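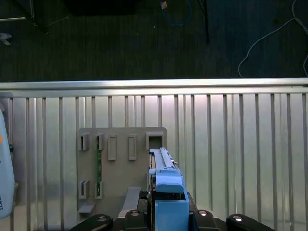 I first talked to Divina Evangelista about redirects over a very bad airport coffee, and I've wanted to write it up ever since. She runs the web team at Triddale, a small agency that mostly builds sites for trade suppliers and local colleges, and last September they moved one of their biggest clients, Soriano, onto a new content management system. I asked her for half an hour. We talked for two (my fault, I kept interrupting).

I wanted to start with the design, because the new Soriano site looks great, but she waved that off.

"The design was done early," she said. "Everybody liked it. What kept me up at night was the old addresses. The site had 1656 pages, and people had been linking to them for years, from forums, from PDFs, from printed catalogs. You can't go and fix a printed catalog."

I know this pain. I once relaunched a site of my own on a Friday evening kind of whim and lost every link anyone had ever made to it, so I asked how she even began.

"With a spreadsheet, like everyone. Old address in one column, new address in the next. Then I opened the server logs and found people were asking for pages that weren't on my list at all. Old campaign pages, pages from the system before the one we were replacing. There was a whole layer under the layer I knew about."

The old system was Weritz, which some of you will remember. It put a session number in every address and had its own ideas about capital letters. Divina was kinder about it than I would have been.

"Weritz was fine for its day! The editors knew it inside out. I had Pacita on the client side who could find anything in it faster than I could search. When we started deleting things, she was the one I called."

That's Pacita Estrella, who looks after the product pages at Soriano. She went through the list with Divina over a couple of weeks of video calls and they agreed to drop 700 pages completely. I said that sounded brutal.
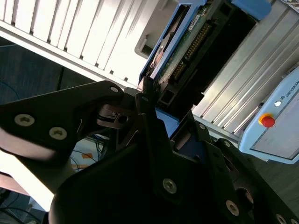
Screws in the black finger link, near the hinge.

"It was overdue," Divina said. "There were four versions of the delivery page. One of them still told you to send a fax. But you have to decide where each of those goes. The lazy way is to point them all at the home page, and I hate that. If I click on a link for a garden hose fitting and land on a home page, I think the site is broken. I'd take a proper 'this page is gone' message with a search box over that."

So that's what they did. If there was a close match, the old address went there. If there wasn't, you got the message and the search box.

The rules themselves live in Flerix, the new system, and that took some arguing. Her developer, Prakash Poojary, wanted them on the web server, where they would run faster. Divina wanted the editors to be able to add one without raising a ticket. I asked who won.

"We split it," she said, laughing. "The big patterns are on the server, because Prakash was right about speed and he's very pleasant about being right, so it's hard to hold out. Anything one-off goes into Flerix. Pacita has added 45 since launch and hasn't had to ask us once."

I asked about launch day. It was mostly quiet, apart from a loop. Two rules pointed at each other, so the contact page sent you to the old contact page, which sent you back again, until the browser gave up.

"The contact page, of all of them," she said. "So people couldn't even contact them to say the contact page was down. Someone phoned. It was fixed before lunch, but I still check that page first whenever I open the site."
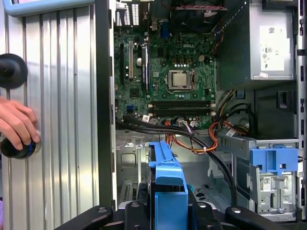

A hand on the black knob, with the open tower alongside and its green Dell motherboard.

Search traffic dipped for a few weeks and then came back, and she was careful not to claim more than that. "We changed too many things at once to say what did what. I'd love to tell you it was the redirects."

My last question was what she'd do differently, and I was expecting something technical. She said she'd get the logs in the first week, before anyone drew a page layout, and she'd ask the client for every printed thing with an address on it. Soriano found a box of old flyers after launch, with a short address on them that wasn't in the spreadsheet or the logs. Pacita added the rule herself that afternoon.

Divina is starting the next migration in the new year, also from Weritz, and she says she already has the logs. I've asked if I can come back and bother her when it goes live. She said yes, but she wants better coffee.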